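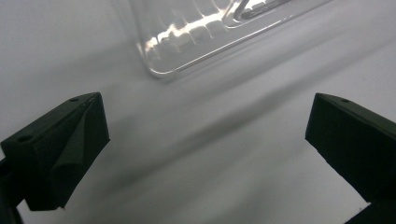

*Clear plastic container on a white surface.*

# Kedham long-box liners, pack of 10

I sort through a lot of back issues, mostly Bronze Age horror and a run of small-press sci-fi I should have sold when the option news hit. So when the Kedham liners started showing up in every speculator thread as the thing that "protects your keys," I bought a pack. I wasn't expecting much.

The idea is simple. You drop a stiff plastic sleeve into a standard long box, stand your bagged and boarded books inside it, and the corners stop taking a beating every time you flip through. Kedham says the plastic is archival. The insert says "archival" four times and never once says what the stuff is made of, which bugs me. Plumier at least prints the material on the wrapper.

Fit is so-so. In my Gimura boxes they slide in fine. In the older Haddad ones they bow in the middle and eat enough room that I had to pull 3 books from each box to get the lid down. If you have 100 books in a box and you like them snug, plan on shuffling.

Do they help? Maybe. I moved 2260 books over to a mix of lined and unlined boxes in May, and I can't tell you that the lined ones look any better. A board already does most of the work. The liners do make flipping smoother, I'll give them that, and the box walls don't sag when you stack two high.

What I don't buy is the resale talk. I've seen sellers put "stored in Kedham liners" in auction listings as if it bumps the grade. A grader looks at the spine, the staples and the page color. A copy with a color-breaking crease has one in any box you like.

Also, the seam on one of mine had a rough edge that snagged a bag. I took it down with a nail file. For what these cost I'd expect to skip that step.

**Good:** easy flipping, stiffer boxes, no smell out of the pack.

**Bad:** vague about materials, poor fit in Haddad boxes, one rough seam, price.

Two and a half stars out of five. If your boxes are already sagging, buy new boxes first.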